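4.2 Planning the Equipment Budget for a Packing Cell

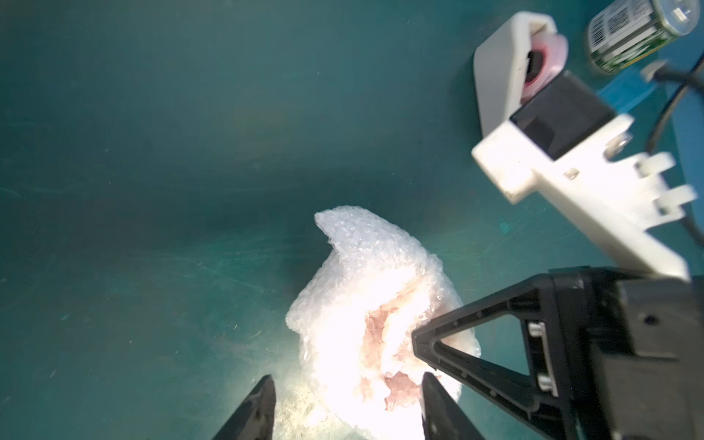

Reading time: 6 min

Figure 5. Wrist camera view at the bench: bubble wrap between the gripper fingers, with a tape dispenser and a can farther back.

We really enjoyed this part of the project, and we think other small labs will too once they see how far a modest budget can go. The Plelberg bench was planned around soft packing materials, and that choice shaped nearly every line of the order. Bubble wrap (Figure 5) folds, bulges and throws back a lot of light, so we put money into fingers and lighting before we even looked at a faster arm.

Fingers came first. We set aside 42 percent of the hardware budget for grippers, brackets and spares, and we would happily do it again! Open, ribbed fingers like the black one on the right of Figure 5 are a good match for items with no fixed shape, and they should be ordered in sets so that a worn one can be swapped the same morning. White plastic brackets are a small cost, but plan for several versions, as the camera angle nearly always changes after the first trials.

Lighting was the line we set too low. The wrap in Figure 5 is washed out to pure white in places, and a grasp planner has little to work with there. In the revised Ristus plan we added diffusers and a second lamp, and the total still came in under the 82 line items we had allowed ourselves.

Cables deserve their own line as well. The Kanaujia quote left them out, while the Gisano quote listed each length separately, and that made the two very hard to compare until we rewrote both on one sheet. We now send every supplier the same blank sheet with the first request. Section 4.3 gives the sheet in full, along with the replacement schedule for fingers.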